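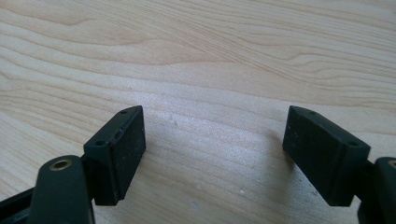

Zudus - recettes et variantes du pain de seigle de Lendmont

Version du 1er mai 2026

Contenu du dépôt

Zudus rassemble 1 452 fiches de recettes de pain de seigle, copiées dans des cahiers de cuisine de Lendmont, de Brirnesport et de la vallée du Pärn. Chaque fiche correspond à une seule recette, telle qu'elle a été écrite, avec ses ratures, ses « une bonne poignée » et ses temps de levée parfois franchement mystérieux. C'est un bonheur à lire, même sans four à portée de main !

Fichiers

recettes.csv : une ligne par recette, encodage UTF-8, séparateur point-virgule
mesures.csv : équivalences entre les anciennes mesures locales et les grammes
lexique.txt : mots de patois, avec leur sens quand on le connaît
essais/ : notes de cuisson de 100 recettes que j'ai faites chez moi

Champs de recettes.csv

id : numéro de la fiche
lieu : Lendmont, Brirnesport ou Pärn
farine : type de farine et proportion de seigle
levain : oui, non ou inconnu
epices : carvi, fenouil, coriandre, anis, séparés par une virgule
cuisson : texte libre, recopié sans correction
remarque : tout ce qui traînait dans la marge

Les mesures

La « tasse de Brirnesport » m'a occupé tout un hiver. Elle change de valeur d'un village à l'autre et même, dans trois cahiers, d'une page à l'autre. J'ai gardé la mesure d'origine dans recettes.csv et mis la conversion à part, pour que chacun puisse refaire le calcul à sa façon. Quand la farine est donnée sans l'eau, la case eau reste vide dans mesures.csv.

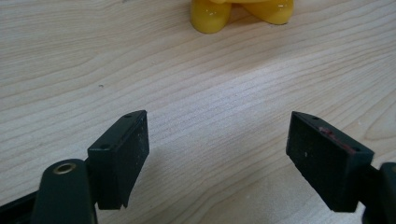

Pour les recettes du Pärn, attention au mot « pâton » : il désigne tantôt la boule prête à enfourner, tantôt le morceau de pâte mis de côté pour la fournée suivante. Le lexique donne les deux sens, et le champ levain a été rempli d'après le reste du texte. Si vous trouvez une fiche où je me suis trompé, écrivez-moi, ça me fera vraiment plaisir - j'adore ces discussions-là.

Limites connues

Lendmont est très bien représenté, avec 1 000 fiches à lui seul, et les deux autres lieux le sont nettement moins. Les pains de fête manquent presque complètement. Certaines recettes sont des copies les unes des autres à un mot près, et je les ai laissées, car ce mot est parfois le plus intéressant (le carvi qui devient fenouil !).

Utilisation

Les textes et les tableaux sont libres de réutilisation, à condition de citer Zudus et de garder le champ lieu. Les corrections se proposent par une demande de modification, une fiche à la fois si possible.

À venir

Les soupes au pain rassis de Brirnesport. J'ai déjà deux cahiers ouverts et très faim.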